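### 4.2 Grasp selection in simulation

The planner scores each candidate grasp before the fingers close. Table textures are redrawn for every episode, marble among them, and untextured white objects are placed beside the target as distractors. Of 2635 episodes, 169 were set aside — mostly for solver faults at contact.
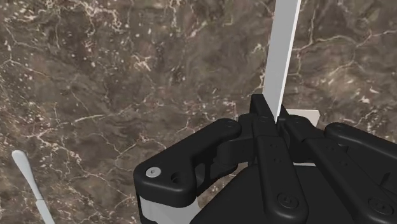 **Figure 9.** Simulated multi-fingered hand holding a white bar; a white knife lies apart on the surface.

Scores are refreshed every 10 control steps, following the Skalgate scheduler.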